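Household Organization, Handout 2: Clearing a Shared Table
Instructor: Pao-chu Kwok
Last updated: September 4, 2022 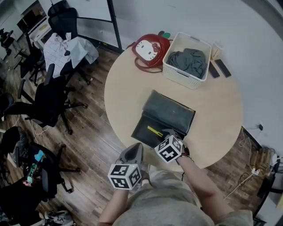 The Costache reading claims a basket fixes clutter. I doubt it. A basket with a garment stuffed in it is still clutter, only with handles. Costache's test had 40 homes and stopped after two weeks, in March, before anyone had time to slip back.

Pouches and cases do a bit better, if they close and if one kind of thing lives in them. Phones never go in. Cups go to the sink.

For next class: clear one table at home and leave it alone for two days. Write down what came back. Marius Ardeleanu has the sign-up sheet for the Provo reading, pages 100 on.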